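Plimbridge Robotics list archive
Subject: Re: Parallel gripper for small blocks?
Date: Mar 7, 2024

> We're looking at moving small parts from a tray to a vise and can't decide
> between the Carnena parallel gripper and the Barroso one. Has anyone run
> the two side by side? We'd rather not buy both just to find out.

Yes, and it's been great fun! I've had both models going in the Denever simulator since September, same six-axis arm, same table, and I only swap the gripper and its tool offset between runs. That makes it very easy to see what the fingers are doing and what's down to the arm.

I gave each one 300 picks at the same speed, with the block turned to a new angle every time. The Barroso has the wider opening, so it forgives a sloppy approach, but it's bulky and it kept clipping the vise on the way down. The Carnena is slimmer and got into the awkward spots much more happily — I'd start with that one if your tray sits close to anything tall.

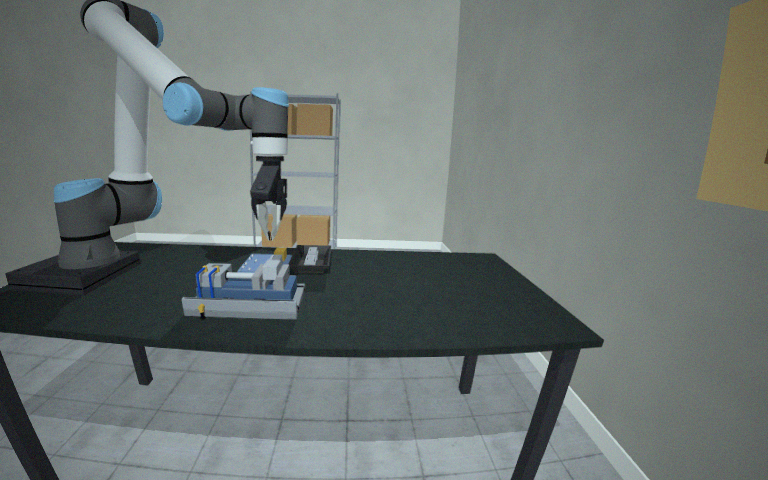
Simulated cell: gripper over the yellow block, vise in front, parts tray to the right.

Two things to watch. The pick point matters more than I expected: bring the fingers down 4 mm too far and they touch the table before they close, and the controller stops with a force error. I also had to slow the last 70 mm of the approach, and after that the errors nearly went away.

Contact in the simulator is kinder than real life, so please don't take my results as a promise about grip on oily parts. I've got about 700 log files if you'd like to compare them with yours, and I can send the cell layout too. What size are your parts, and how close is the tray to the vise? If you have a real Carnena on loan at any point I'd love to hear how it behaves with the same moves.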